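双臂工位扩建的预算,分几条记一下。型号和单价不全写,写的是怎么列项、哪些钱容易漏。

1/
现有工位长期跑小件整理和双手交接,两条臂装在同一根铝导轨上,面对白色瓷砖台面。下一期要照着它再建,采购清单从它反推。 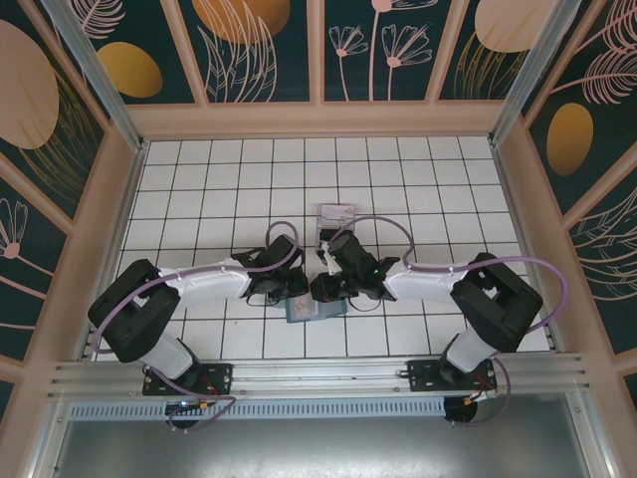 2/ 先定口径
预算分四块:本体与末端、结构与围挡、线缆与供电、备件与工时。前两块有报价单,后两块多数团队靠估。我们上一期超支的部分全部出在后两块。
这次规定:没有报价单的条目不许写“杂项”,要么拆到能询价,要么写明由谁在几月之前给数。

3/ 数量
本期建 2 个工位,每个工位双臂。有人提议先建一个,跑顺再建另一个。算过,不划算:导轨、围挡型材、台面都有起切费和运费,分两次下单等于付两遍。
分期的理由只有一个,即现金流。我们九月有一笔款到账,所以合并下单,付款分两段。

4/ 本体
询了两家,Nircombe 和 Risumar。标称负载和臂展接近,差别在三处:
控制器是否含在单价里;
末端接口是否需要另购转接法兰;
固件升级是否收年费。
Nircombe 含控制器,法兰另算。Risumar 报价低,控制器和法兰都另算,加完反而高一点。比价表里只填“到能动为止”的总价,单价那一列我删了,留着会误导审批的人。

5/ 末端
夹爪单独列项,不要跟本体捆绑。本体按多年折旧,夹爪按耗材管理,指尖垫片更是月度消耗。
双臂工位的夹爪工作时经常相向靠近,磕碰概率比单臂高。备用夹爪按工位配,每工位一只,共用一只的方案否决了。停机等货的损失比一只夹爪贵。

6/ 导轨和安装板
两条臂共用一根导轨,优点是两个底座的相对位置容易复现,换臂之后标定量小。缺点是底座间距一旦定死,台面宽度、围挡宽度都跟着定死。
所以下单顺序是:先定间距,再定导轨长度,再定台面,最后定围挡。上一期是反过来做的,围挡先到,安装板的孔位后来重打了一次。加工费不多,耽误的时间多。

7/ 安装板
黑色安装板找外协加工,图纸自己出。询价时务必写清表面处理和公差,只发一个三维文件过去,对方会按最省事的理解来报,后面再加价。
数量按臂数加一块备件。备件那块当检具用,来料比对孔位。

8/ 台面
白色瓷砖台面继续沿用。采购意见里有人要换成整板,理由是平整、好清洁。测试那边不同意,现有数据和摆放规程都按这个台面做的,换了要重新做一轮对比。
结论:新工位一个沿用瓷砖,一个预留整板的安装厚度,本期不买整板。预留厚度几乎不花钱,写进图纸即可。
瓷砖按用量多买一成,同批次。不同批次的白会有色差,补砖的时候才发现就晚了。

9/ 围挡
后墙和左右侧墙都要。面板用印花的,深青底加米色、金色的植物图案,中间用浅色边条分隔。财务问过为什么不用素板。答复:图案面板与素板在我们供应商那里同价,视觉测试需要非纯色背景。
下单单位是“张”,边条单位是“米”,立柱单位是“根”。三个单位混在一行里报过一次,审批退回,重填花了一个下午。

10/ 立柱与型材
后角立柱用铝型材,跟导轨选同一系列,角件和螺母能通用。不同系列混用,光是螺母就要备两套库存。
型材的切割费按刀收。把所有长度排一遍料再发单,能省几刀是几刀。排料表我放在共享目录里,改长度的人自己负责重排。

11/ 线缆
容易低估的一项。按直线距离算线长一定不够。
现在每条臂上各有一根紫色的线,走成弧形绕过夹爪上方,弧的余量就是给腕部转动用的。新工位沿用这个走法,线长按最大姿态实测,再加两成。
线夹单列。单价低到没人愿意填,但缺了它整条臂不能开,而且小件单独补货的运费常常高过货值。

12/ 线缆备件
每工位备一整套,不按根备。理由:一根坏了往往要同时换接头,现压接头的工时算下来比成品线贵。
线色要写进采购备注。不写颜色,供应商有什么发什么,后期查线费劲。

13/ 供电
双臂同时加速时的峰值要按两条臂叠加算,不能按平均值。上一期的电源选小了一档,低速跑看不出来,提速之后掉电保护。
这一项的教训很便宜:换大一档电源,差价还不到一只夹爪的零头。直接选大一档,不再讨论。
底座附近的短接线外露较多,新工位加线槽和护套,列入结构件。

14/ 作业物料
箱盒类道具按消耗品列。现用的有浅蓝灰色盒子和偏白的半透明小盒。半透明件对视觉识别比较挑,型号停产之后找替代品要重新测试,所以一次买够一个周期的量。
不要图便宜临时换供应商,外观看着一样,尺寸差一点,夹取参数就要重调。

15/ 交期
本体交期 45 天,外协安装板和型材 20 天。看上去结构件可以晚下单,实际应该先下。结构件到货后要装配、找平、走线,全部做完刚好接本体。
本体到了没地方装,质保期照样在走。这一点写进了付款条件:质保从验收起算,不从发货起算。Risumar 同意,Nircombe 还在谈。

16/ 工时
安装调试两个工位合计 80 工时,含标定和走线,不含软件部署。软件部署另立一项,由 Ganness 项目承担,不进本预算。
工时必须进表。内部人员的时间不列钱,管理层就默认它是零,下一期照样默认。

17/ 验收条件
每个工位按下面几条过:
两臂各自回零,重复定位在指标内;
两夹爪在工作区中央相向靠近到规程距离,不触发碰撞保护;
最大姿态下线缆不绷、不刮围挡;
连续运行一个班次无掉电。
四条写进合同附件。口头说好的验收条件等于没有。

18/ 不买的东西
力控底座,本期任务用不上。
第三条臂的预留接口,导轨长度不够,预留了也装不下。
整机保险,保费和我们自备夹爪、线缆的费用接近,赔付流程太慢。
每一项不买的都在表里留一行,写清理由。下一期会有人再问一遍。

19/ 付款
首段付结构件全款和本体定金,到货验收后付余款。外协件不走账期,金额小,拖着人家下次排单就靠后。
汇率按询价当天锁,报价有效期过了重新询,不沿用旧数。

20/ 目前状态
结构件图纸已冻结。安装板已发询价,回了一家。本体等 Nircombe 的质保条款,条款不改就走 Risumar。
电源、线缆、线夹的清单已进系统,待审批。
表格模板整理完会放出来,单价列清空,列项和单位保留。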